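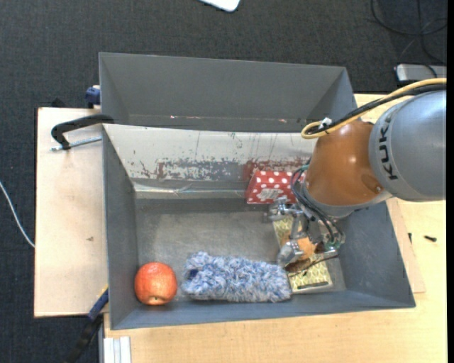
The picking cell at the open day, with the gripper down in the near bin.

Progress report to Pascu: the Stonex bin picking project
Prepared by Thabiso Khumalo, Clirnex

The big news this period is the open day in May, and I'm happy to say it went better than I had dared to hope. We had planned for a modest turnout and ended up signing in 562 visitors between ten in the morning and late afternoon. Many of them stayed at the picking cell far longer than the few minutes we had set aside per group, and a fair number came back for a second look after lunch!

As you know from the last report, the question was whether the cell could handle a mixed bin in front of an audience, with the lights as they are in the hall and people leaning in on all sides. We ran it all day with two bins side by side. The arm picks an item from one, sets it down in the other, and when the first is empty it works its way back. We kept the items deliberately awkward. A red box with white polka dots is easy enough, and the round fruit is fine once the fingers close low on it, but the fluffy duster is a real test - there is no firm edge to aim for, and the fibers hide where the handle is.

Over the day the system made 1029 pick attempts. Of these, 38 ended in a drop or an empty grip, most of them on the duster or on something small lying on top of a flat item. Mohandas Achari has gone through the logs and thinks half of those can be fixed by changing the approach angle. We'll try that first, before touching the software that chooses the grip.

We had 2 stops that needed a person to step in. In the first, the arm came too close to a side wall and halted as it should. In the second, one of the bins had shifted a little and the positions no longer matched. Mohandas tightened the clamps and we were running again within ten minutes. The visitors enjoyed that part as much as the picking, and he got a round of applause when the arm started moving.

The school groups were a treat. We let them choose the order in which items went into the bin, and they quickly worked out that piling things up makes life hard for the gripper. One girl asked why it doesn't just shake the bin, and we have since put that on our list of things to try.

Two people from Stitzatz's neighbor across the yard, Stastitz, spent most of an hour with us and have asked for a follow-up visit with parts of their own. I'd like to say yes, as long as it fits within the hours already agreed.

Spending is in line with the plan. The near bin is showing its age, with scratches and chipped paint on the inside, and I would like to replace it out of the small equipment line. Please let me know if you need a separate request for that.

Next up:
Change the approach angle and rerun the duster picks
Fix the bins more firmly to the table
Set a date for the Stastitz visit
Send you the full pick log with the next report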